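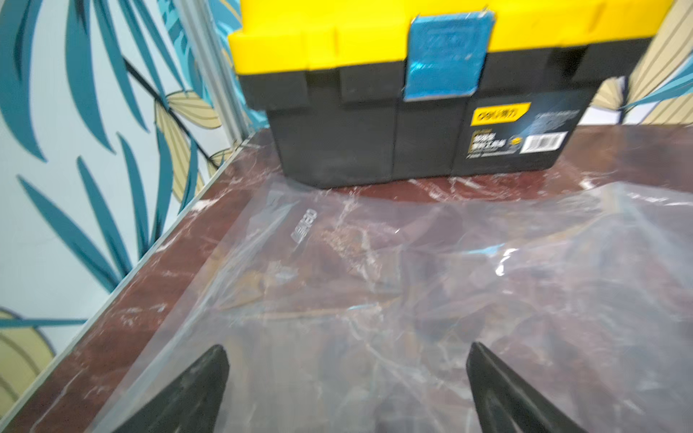
Toolbox on the table, yellow lid, blue latch.

Search this diary
Enter keyword
Go

Dec 17, 2022

Track session at Plusmont, the first since the calf trouble. Warm-up was 2 laps at a pace where I could talk, then drills along the back straight, then strides. The inside lane had frost on the first bend so we all moved out to lane four, which makes the splits awkward. Fullwood had worked out the stagger on a card and read the corrected times from that. I wrote mine down as he called them and have not adjusted them since.

Main set was 800 m repeats with a jog recovery of half a lap. Target was 10K effort for the opening ones and a shade quicker after that. The first was too fast, as usual. I settled on the second and the rest came out within a couple of seconds of each other, apart from the last, where I let the pace drift on the final bend and had to work to get it back. Breathing was under control throughout. The limiting factor was the legs, mainly the left hamstring, which felt short. The calf itself gave no signal until the cool-down and then only a mild tightness low down near the Achilles. Pain score 2 out of ten, gone by the time I had driven home.

Léonie Gaillard ran the same set a few metres ahead. She says my left foot is turning out on landing and that it gets worse when I tire. I can't feel it happening. Will ask her to watch again on the next session and say at which repeat it starts. Picard thinks it is a hip matter and told me to go back to the single-leg bridges, which I dropped in the autumn and should not have.

Shoes: wore the old pair. Heel counter on the right has gone soft and the outsole is worn through to the foam on the outer edge. They will do for the track for a few more weeks but not for anything long. The new pair is still stiff across the forefoot. I have relaced it to skip one eyelet on each side and will try it on an easy run before deciding whether that helps.

Weekly volume is still below where I want it. The plan has the long run going up to 12 miles before the end of the month, on grass where possible, with the day after kept free. No hills until the calf has been quiet for a full fortnight. The Clultmont race is in January and I have not entered yet. Entries stay open until the week before, so there is no cost in waiting. If the long run goes through without a reaction I will enter, and if it doesn't I will do the parkrun and leave it there.

Resting pulse this morning was slightly up on yesterday. Slept badly - the boiler was knocking from five onwards - so I put it down to that.

Calf work done this evening: heel drops off the bottom stair, straight knee and then bent knee, slow on the way down. Left side noticeably weaker on the bent-knee version. Foam roller on the hamstring afterwards. Bridges tomorrow before breakfast, then an easy run on the flat by the canal if the path has thawed.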